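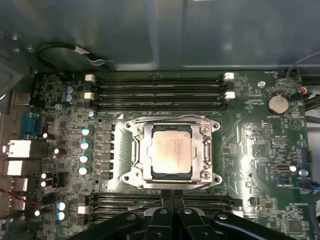

CPU seated, socket frame still up, upper memory slots empty. Bench 2 at Breltau.

Workshop tips: sharing a bench with the arm

We refurbish office desktops at Breltau, and since January one of our two repair benches has had an arm on it. Management calls it the Nollholm cell. Everyone else calls it the arm, or something shorter before coffee. These are the habits we have picked up, most of them the hard way.

Clear the cables first. A person moves a wire aside without thinking about it. The arm thinks about it for a long time and then goes through it. Tuck or tape anything that hangs near the socket before you press start, and do the front panel leads while you're in there.

Strip the memory before the processor job. With the slots empty there's more room for the fingers, and you won't have to explain a cracked latch to Sheila Lambert at the parts window.

Loose screws go in the dish. Not on the case edge, not on the power supply, not in your mouth. I used to be a mouth man myself.

Look before the frame comes down. Check that the corner mark on the chip lines up with the mark on the socket. It takes a few seconds and is now, according to my new job description, "visual verification." I did it for years under the name of looking.

Keep the old paste off the gripper. Clean the chip first with a lint-free wipe and alcohol. Gray fingerprints used to be ours. Now we find them in places no hand could reach.

Don't hover. The light curtain stops the arm if you lean in, and the restart takes 60 seconds. Lean in again and you get another 60. Go label a drive.

Swap jobs every 30 minutes. Watching a machine work is more tiring than working, which came as a surprise to the people who planned the rota and to none of the people on it. We go from watching to fault finding to packing, and tempers have improved.

Write down what you fixed. The count on the wall said 159 boards for the month and gave all of them to the arm. It didn't mention who freed the stuck levers. We keep a notebook by the kettle now, and the supervisor has started reading it.

Keep your hand in. Do at least one full socket job a day yourself, lever and all. When the arm was down for a software update, the newest starter had never closed a frame without it and was frightened of the crunch. The crunch is normal. A second crunch is not, so stop there and lift the lever.

Spare wipes are in the Tititz drawer, under the label tape.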